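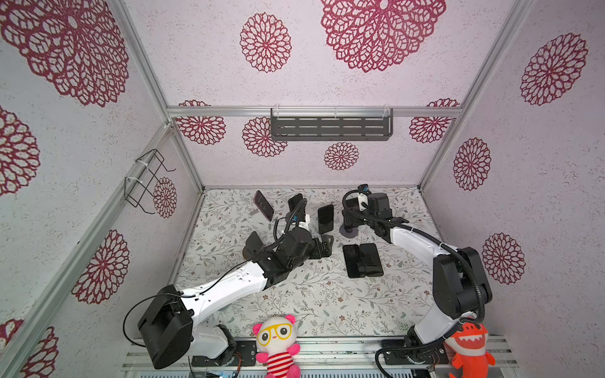 Figure 3. Prumow two-arm cell, front view, phones laid out on the mat.

3. Planning and ordering a cell

This section covers what to buy, what to measure and what to put in the budget before a Prumow two-arm cell is ordered. Mechanical assembly is in section 4. Arm calibration is in section 5.

3.1 Before asking for a quotation

1. Decide what the cell will handle. List each type of object, its largest side and its weight in grams. Include stands, trays and cradles as well as the goods themselves.

2. Measure the bench. Allow 1000 mm of clear bench in front of the rail for the operator, measured from the front face of the rail. Storage racks may stand beside or behind the cell but must stay outside the reach of both arms.

3. Check the power supply. Each arm has its own supply unit and needs its own socket. Do not run both from one extension lead.

4. Choose the wall and floor covering. Any covering that lies flat may be used. Mats are consumable and should be budgeted as such.

5. Fill in form Q2 and send it to Annapurna Bangera at Cotcombe. Forms without object weights are returned.

Note: quotations are valid for 66 days. Prices on the sheet dated 12/25/24 replace all earlier sheets.

3.2 What is supplied and what is not

Supplied with the cell:
- two arms with grippers and wrist cameras
- front rail and base plates
- frame extrusions, corner fittings and wall panels
- cable conduit for both arms

Not supplied:
- bench
- host computer
- floor mat
- test objects and stands
- shelf or rack for the inside of the frame

The shelf and rack may be bought locally. Fix them to the extrusions with clips or cable ties and keep them above the working height of the wrists. If anything is hung from the frame later, run the reach check in 5.4 again.

3.3 Budgeting for test objects

Test objects are the item most often left out of the first order. For a cell used on phone handling, buy the stands in several patterns. A set made up of one pattern only will give a programme that works on that pattern and has to be repeated when the next one arrives.

1. Buy phones as scrap or display units. They need not switch on. Scratched glass is acceptable.

2. Mix plastic stands and metal ones. Include at least one with a round base and one with a flat sheet base.

3. Set aside 255 pounds for stands and cradles in the first year. Enter this as a separate line and keep it out of the spares line.

4. Label nothing on the screen side.

Caution: do not use phones with swollen or punctured batteries. Take them out of the set and store them according to site rules.
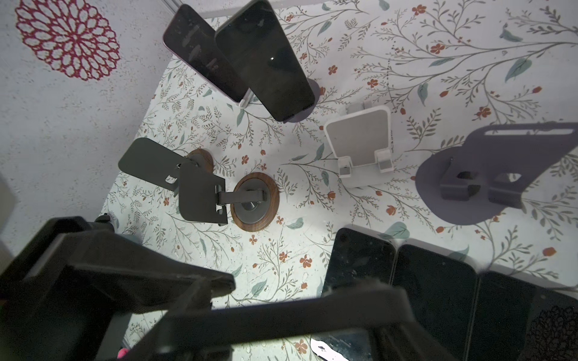
3.4 Choosing grippers and fingers

The standard fingers suit flat goods and light stands. Order the narrow fingers where phones will overlap or lie edge to edge, as a wide finger may disturb the next one in the row. Fingers are sold in pairs. One spare pair for each arm is the minimum holding.

Finger faces wear and pick up dust. Plan to change them every 1000 cycles in the first months, then lengthen the interval if inspection allows. Record the change on the arm log.
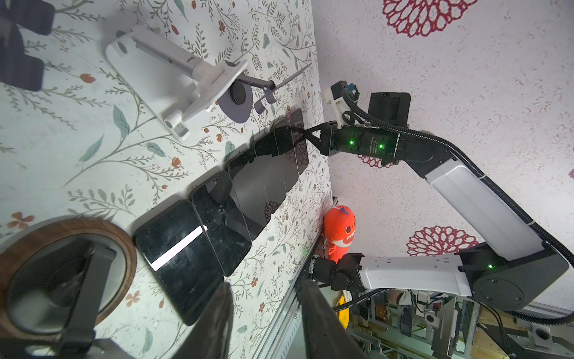 Where goods will lie close to a wall panel, state this on form Q2. The wrist has to turn to reach the outer part of the mat, and the longer conduit kit is then required. The kit can be fitted afterwards, but the arm must be taken off its base plate to do it, and the visit is charged at the service rate. Jarmo Rissanen can confirm the conduit length from a dimensioned sketch.

3.5 One arm or two

A single-arm cell costs less and is enough for picking from a fixed tray. Two arms should be specified when an item has to be passed across, or steadied while something else is done to it. The frame is the same in both versions. A second arm may be added to a single-arm cell, provided the front rail was ordered full length.

1. Write down each task in the order it is carried out.

2. Mark every point at which two hands would be used.

3. If there are no marks, ask for the single-arm price first.
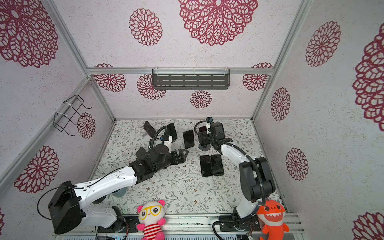
4. If there are marks, ask for both prices and have the line manager sign the task list. Fatos Radulović holds the signed lists for the Cotcombe cells.

Caution: arms of different series must not share a rail. The base plates will bolt down but the stop circuit is different.

3.6 Order of purchase

1. Bench and sockets.
2. Cell, with rail length confirmed in writing.
3. Host computer, to the specification in appendix B.
4. Mat and test objects.
5. Spare fingers, conduit clips and one spare wrist camera.

Items 1 and 3 should be on site before the cell is delivered. Delivery slots for June are released once the deposit has been received, and a slot given up with less than a week's notice is charged in full.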